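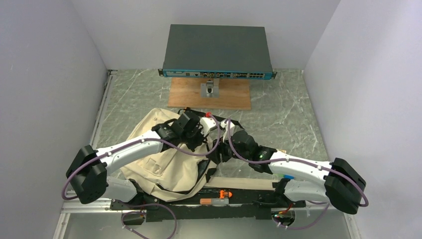

Please tell me the zippers are better this time, one reader wrote in after we mentioned that the canvas bags were coming back to Undcombe. She had hers from the first batch and the pull came off before she got it home, so she's been closing it with a safety pin ever since.

Well, I have good news for her! Bustley has 200 new bags ready for the summer study program, and I got to try one out. It's cream canvas with a black zipper, and the pull has a little metal ring you can get a finger through. I opened and closed mine all the way through a phone call (sorry, Mom) and it didn't catch.

The program starts in two weeks at the old Bolletti building on Jacobs Street, and every student who signs up gets a bag to carry things back and forth.
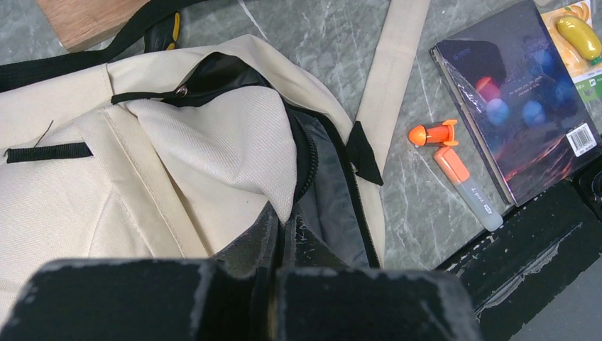 I asked what goes inside, and the short answer is whatever fits. Each student gets a highlighter and one book to keep, picked from the donation shelves. There are 500 books on those shelves now, and I could have stayed there all afternoon. The long strap is a nice change too – the first bags only had short handles, and they were no fun on a bike with a heavy book in there.

The other thing people keep asking me about is the internet. Last December the connection at Bolletti dropped so often that the homework club gave up and played cards. This year there's a network switch for the study room, with plenty of ports, so the desks along the wall can be wired in and the wireless can be left for everybody else. I know, I know, a bag is more fun to talk about. But if you sat through December you'll care about the switch!

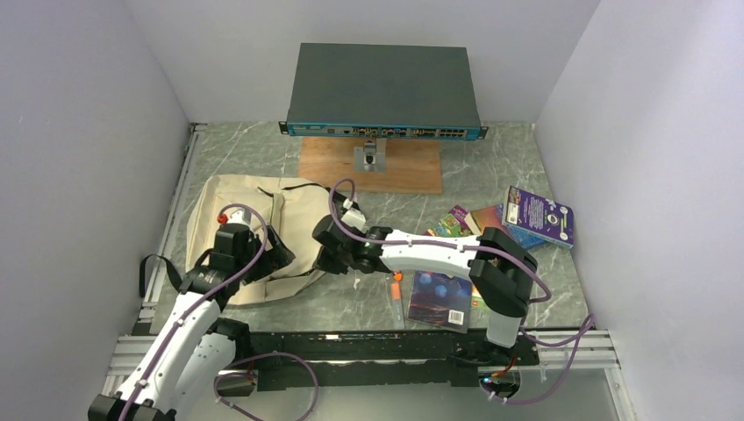 Nomvula Naidoo, Community Reporter

Sign-up opens May 30, 2022, at the front desk, and students need to be 12 or older. There's no charge for the program or the bag. If you still have a bag from the first batch with a broken zipper, bring it along and they'll swap it while the new ones last (empty it first, please, mine had half a granola bar in it).

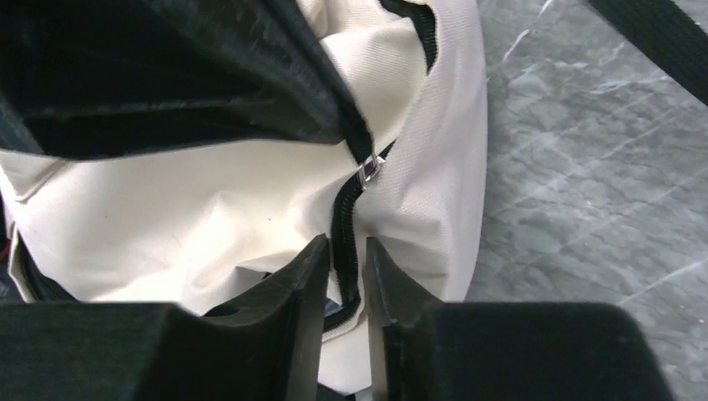
COMMUNITY | SCHOOLS & LEARNING

Book donations are still welcome at the side door on Jacobs Street. Picture books are covered, but space, science and adventure stories go fast and the shelf for those is getting thin.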